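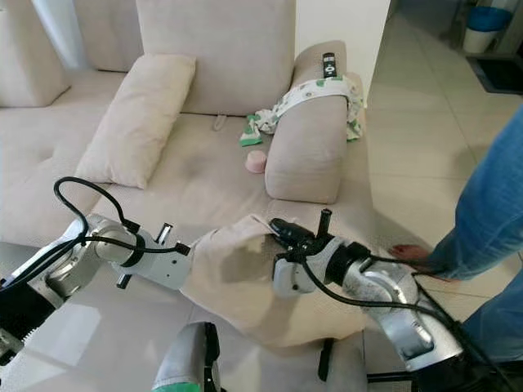

Slipcover and Upholstery Fabric FAQ

Last updated 2019-01-01

How do I order a fabric swatch?

Use the swatch form on any fabric page. You can pick up to six swatches at a time. They are mailed in a flat envelope and you do not need to be home to receive them. Please look at a swatch in daylight and again under your lamps in the evening before you order. Light neutrals such as Rilleo Oat and Rilleo Sand look close to each other on a screen and quite different in a room.

Which measurements do you need?

We need the overall width, the depth from front to back, the height of the back, the height and width of each arm, and the size of every loose cushion. Measure in inches and write down the larger number if you fall between two marks. Do not subtract anything for fit. Our cutter, Genji Murakami, works out the allowances himself and will email you if a number looks wrong.

Do you make covers for sofas with attached cushions?

Yes, if the cushions are attached only along the back edge. If the seat is sewn down on all sides, we can make a one-piece cover, but it will need to be tucked in again from time to time.

Can a tufted seat be covered?

Yes. The cover lies flat over the tufting, so the dimples will not show. If you want to keep them, ask about reupholstery instead.

What is the difference between Faltier and Wokus?

Faltier is a cotton and linen blend. It wrinkles, softens with washing, and comes in the most colors. Wokus is a heavier polyester weave that holds its shape better and is the one we suggest for homes with dogs. Both are sold by the yard as well as in finished covers.

How do I wash my cover?

Close all zippers, turn the pieces inside out and wash them in cold water on a gentle cycle. Wash all pieces together, even if only one has a spot, so that the color stays even. Hang to dry, and put the cover back on while it is very slightly damp. Do not use bleach on any of our fabrics.

How long does an order take?

Finished covers ship 14 business days after we receive your deposit. Fabric by the yard usually ships the next business day. The workroom closes for one week in February for machine service, and orders placed then are started when we reopen.

How much is shipping?

Shipping is a flat $14 within the lower 48 states and free on orders over $500. For Alaska and Hawaii, write to us for a quote.

Can I return a custom cover?

Custom covers cannot be returned, but we will alter one at no charge if it does not fit the measurements you sent. Uncut fabric can be returned within 50 days.

I have a question about an older Kuusisto frame. Who do I ask?

Write to Yasuo Minami through the contact page and choose "Older frames" as the subject. Include the model number from the label under the seat deck. We keep patterns for most Kuusisto models, including the 1219 loveseat.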